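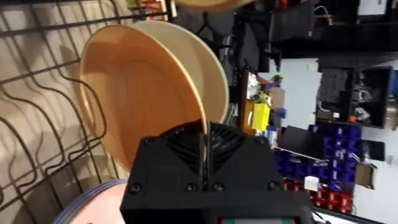 Dish drying is the last stage of washing up by hand, in which the water left on plates, bowls and cutlery is removed before they are put away. It can be done with a cloth, or by leaving the dishes to stand in the air. For air drying most households use a rack, which keeps the pieces apart so that water can run down and air can pass between them. Racks are often made of wire, and a large bowl is commonly placed in them at a tilt, so that it leans on the tines and does not lie flat. A deep bowl standing upright would collect the drops from its neighbours.

Methods
Cloth drying is the quicker method and is preferred where space is small. The cloth is usually of cotton or linen, and it should be changed when it becomes damp. Linen leaves less fluff on glasses - for this reason it is sometimes kept only for them. Air drying needs no work, but it takes longer, and in a cold kitchen a full rack may need up to 2 hours. Plates dry well when they are held on edge, as both faces are then open to the air.
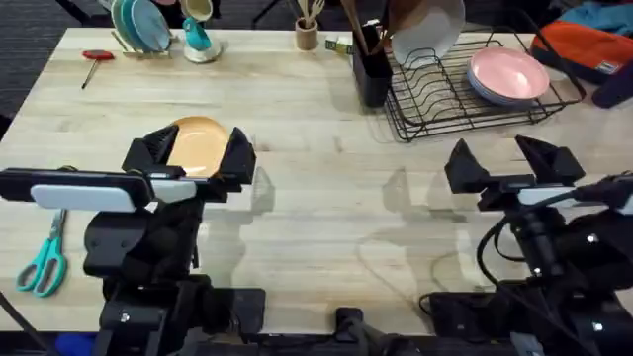
Forms of rack
The simplest form is a flat grid set over a tray. Other forms have two levels, or are fixed to the wall above the sink, where the water falls directly into the basin. The Gautier rack, a folding type, was sold in the town of Pridberg together with a tray measuring 448 by 400 millimetres. The maker Steltier later offered a similar model with a separate holder for cutlery.

Customs
In many homes drying was a task given to the children, while an adult washed. The writer Princess Magbanua collected 100 short memories of this work in the district of Jergate, and many of them speak about songs and quarrels at the sink. Several persons remembered that glasses had to be dried first, when the cloth was still fresh, and the pots last. Some families dried only the glasses and left everything else until the morning.

See also
Dishwashing
Tea towel
Draining board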